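Cuaderno del taller de encuadernación
21 de agosto de 2025

Empiezo por lo del engrudo, que es lo que me tiene de mal humor desde primera hora. La tanda que dejé en el frigorífico había cogido ese olorcillo agrio que ya conocemos todos, así que a la basura y vuelta a empezar. He hecho otra con almidón de trigo, colada dos veces por la tela fina, y esta vez sí, sin un solo grumo (el colador metálico se queda para el té, que es para lo que sirve). La he rebajado hasta que cae del pincel en hilo, como la nata a medio montar. Para forrar lomos me gusta un poco más espesa, pero con el papel que tengo entre manos prefiero quedarme corta de cuerpo y dar una segunda mano.

El papel es el Landry crema, el de 90 gramos. Lo compramos en julio para los cuadernos del encargo de Kulcombe y ya entonces me pareció que la fibra venía cambiada respecto al pliego de muestra. Pues sí. He cortado 2 tiras, una en cada sentido, las he humedecido por una cara y la que se ha enrollado como un canutillo ha sido justo la que no tenía que ser. O sea, que si plegamos tal como estaba previsto, la fibra queda perpendicular al lomo y los cuadernillos se van a abrir a saltos, con esa ondita fea en el margen interior. ¡Menos mal que solo había plegado el de prueba!

Opciones: girar el pliego y aceptar más merma, o pedir a Trandum la misma referencia en fibra corta. He hecho la cuenta en el margen de la hoja de pedido. Para los 300 cuadernos nos harían falta 2680 pliegos girándolos, contando la merma, y de esos no tenemos ni de lejos. Les he escrito y todavía no han contestado. Si alguien coge el teléfono mañana y son ellos, que pregunte por el plazo antes que por el precio, por favor.

Costura. He probado el cosido a la francesa sobre cintas en el cuadernillo de prueba y otros cuatro de papel viejo, con el hilo de lino encerado fino. Queda bien, flexible, aunque tiendo a apretar demasiado en los nudos de cadeneta y se me hunde la cabeza del lomo. Lo de siempre. Con el hilo grueso el lomo engorda muchísimo y luego no hay quien redondee aquello con el martillo. Me quedo con el fino y paso un poco más de cera a mano, que la que trae de fábrica se va a la tercera pasada.

Las tapas de prueba llevan desde ayer bajo peso y una ha alabeado hacia fuera. Creo que es culpa mía: puse la guarda con la cola bastante más seca que la de la tela y no ha tirado lo suficiente hacia dentro. He repetido las dos con engrudo mezclado con la cola blanca de Proselum, mitad y mitad, y las he metido en la prensa entre secantes nuevos. No las toquéis hasta el lunes aunque parezcan secas, que por fuera siempre lo parecen.

Ah, la chifla pequeña está otra vez afilada. Le he sacado una mella que tenía cerca de la punta y me ha costado media tarde y un dedo con tirita. Para la piel del lomo va de maravilla ahora, rebaja como si fuera mantequilla, pero seguid usando la piedra debajo y nada de chiflar encima del cartón gris, que luego pasa lo que pasa.

Pendiente: cortar las cabezadas de tela, buscar la plegadera de hueso buena (la de teflón deja brillo en este papel, lo he comprobado a contraluz y no me convence) y decidir el color de las guardas. Yo voto por el azul tinta. El mostaza me gustaba en la muestra, pero al lado de la tela verde me recuerda a un sofá de mi abuela y ya no puedo verlo de otra manera.

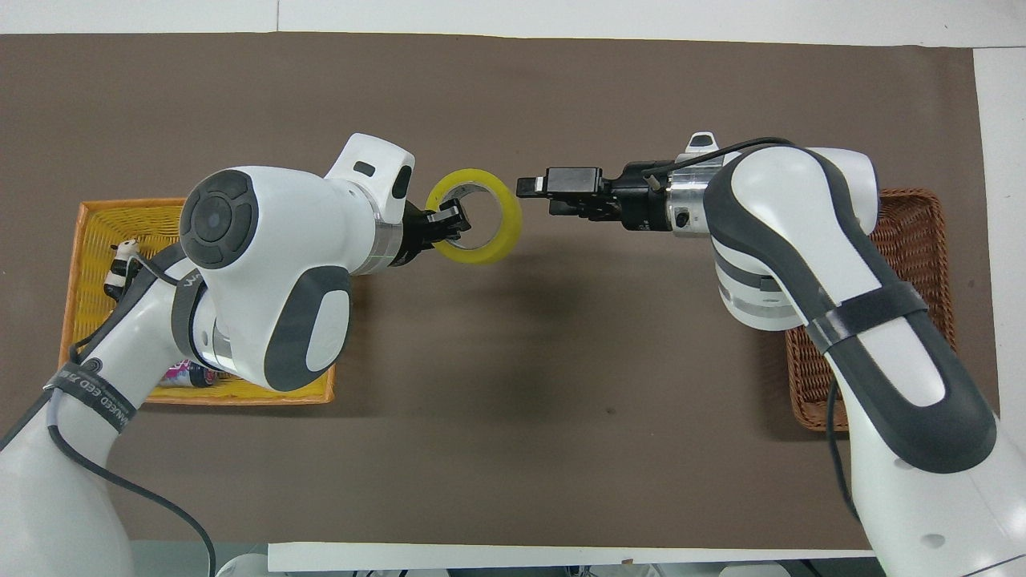

Para las guardas del de prueba usaré un retal del azul, que hay uno enrollado en el cajón de abajo y da justo para las dos hojas.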